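Part 4: Your First Two-Arm Session

Okay, so by now you've bolted the Plundari kit together, plugged in both arms, and run the homing check from Part 3. If you skipped the homing check, please go back and do it. I'll wait. I skipped it on my very first unit and spent an entire July afternoon hunting for a wiring fault I didn't have.

What you need for this part

The assembled Plundari workspace with both arms on the front rail
The controller box and its power supply
The starter bag of small parts (or your own, see the note under step 5)
A hex key, the short one from the Castaño tool pouch
A clear 30 minutes

Getting the arms ready

1. Turn off the power at the controller box. I know, it's already off. Check anyway.

2. Look at the two mounting plates on the front rail and snug up every bolt. They loosen a bit during shipping and again after the first few runs. Firm is fine, and please don't lean on the key like you're changing a tire. The channel nuts will spin and then you get to fish them out.

3. Follow each cable from the wrist back to the base with your finger. You want a loose loop at every joint, enough that the arm can reach all the way across without pulling. If a loop hangs low enough to touch the table, clip it back up onto the white link.

CAUTION: Never route a cable between the link and the base housing. The arm will pinch it on the way down, and cables aren't covered under the Weder warranty.

4. Power up. Both arms will twitch a little and then hold still. Keep your hands out past the rail until they do.

Setting out the parts

5. Put one larger part in the middle of the table, where both grippers can get to it, and a few small ones closer to the front. Don't line them up! I always want to make neat rows, and then the arms get very good at neat rows and hopeless at anything else.

Note: you can use your own parts, as long as each one weighs less than 100 grams. Light colors on the pale floor are harder for the software to pick out, so if you're getting a lot of misses, try something darker before you start fiddling with settings.

6. Start with a hold-and-wait. One arm picks up a part and keeps it, while the other opens its gripper over the center and stays there. It's the dullest exercise in the whole guide and I still do it every time I set up a unit, since you find out very quickly whether the two arms agree about where the middle of the table is. 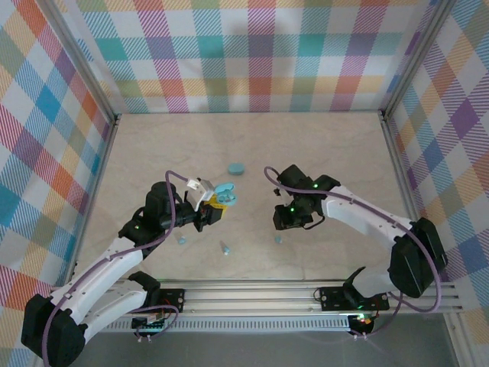
One reader of the earlier draft wrote in to say that the hold-and-wait had worked fine, but the first handoff after it kept missing, always by the same little bit and always to the same side, and was that a bad gripper? It wasn't. If your misses are that regular, one arm is sitting slightly off on the rail. Power down, loosen that plate, slide it over a hair, tighten, and run the homing check again. It took me 13 tries the first time, so don't feel bad.

7. Run the handoff program at the slowest speed. Let it go through a full cycle before you touch anything, even if it drops a part. Especially if it drops a part, because reaching in for it is how you get a knuckle rapped.

CAUTION: The arms don't know you're there. Hit the stop button before you put a hand inside the walls.

8. When you get five clean handoffs in a row, bump the speed up one notch. I wouldn't go past the third notch with the stock finger pieces. Fasterari sells a grippier set that handles the faster settings better, and I've been pretty happy with mine, though they do pick up lint from the wall fabric.

Looking after the grippers

Wipe the finger pieces with a barely damp cloth after each session. Weder says to swap them after 3000 cycles. Mine usually look tired before that, so go by feel: if a part turns in the grip when you nudge it (power off, please), it's time for a new pair.

Part 5 covers recording your own moves.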